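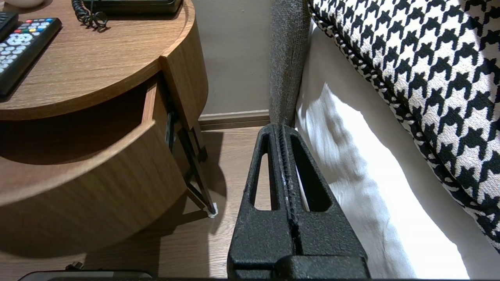
Room Attendant, part time, Clostix House

We are a small hotel with a lot of nightstands, and we need somebody to look after them. There are beds too, and floors, and the usual business with towels, but any reasonable person can learn to make a bed. What we have trouble finding is a person who will close a drawer.

The job is 13 rooms on two floors, mornings, five days out of seven. You'd work alongside one other attendant and report to Akash Sisodia, who runs the housekeeping side and has opinions about pillowcases. You may come to share them. Most people hold out until March.

What you'll do

Strip and make beds. White sheets, pulled tight, no hospital corners unless you insist.

Sweep and mop the wood floors, including the gap between the bed and the nightstand. It is narrow, and guests drop everything they own into it. Earrings, pills, one time a whole sandwich. Found items go in an envelope with the room number on it. The sandwich did not get an envelope.

Reset the nightstand. This is the part of the job we're picky about, so read on before you apply.

The nightstand, in detail

Ours are round, with a curved drawer and a raised rim on top that collects crumbs. Wipe inside the rim. Open the drawer all the way, look in it, remove whatever the last guest left, and close it. A drawer left halfway open will find a shin in the dark, and then I get the phone call.

Both remotes go on top, side by side. Guests carry them into the bathroom, under the covers and, on two occasions, home to another state. If you count fewer than 2, keep looking.
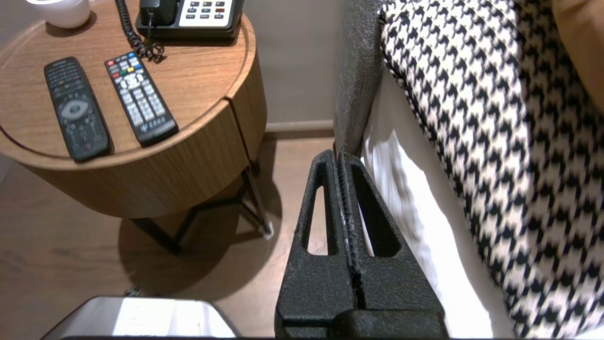

The phone stays on the nightstand as well. Yes, it has a cord. Yes, the cord is curly, and yes, it will be in a knot by Thursday. Lift the handset, let it hang, wait for it to stop spinning, put it back. We have been asked why we still have desk phones. Guests like them, and they are much harder to lose than the remotes.

Who we're looking for

Someone who shows up, can lift a mattress corner, and notices things. Hotel experience is nice to have. Experience living with teenagers also counts. You should be able to kneel and get back up again several times a morning with only moderate complaining.

You don't need a car, a degree or a passion for hospitality. Please do not tell us you have a passion for hospitality.

What you get

Paid training for your first two weeks, breakfast on shift, and shoes: we'll pay back up to 70 dollars a year toward a decent pair. Schedules go up two weeks ahead and we stick to them. Pay is hourly and we'll tell you the rate on the first call, before you've bothered to iron anything.

How to apply

Write to Akash Sisodia, Housekeeping, Clostix House, P.O. Box 648, or leave a letter at the front desk. A few lines on where you've worked and which mornings you can't do is plenty. Applications close 2022-11-15. If we like the sound of you, we'll ask you in for a paid trial morning in one room, and Akash will check the drawer.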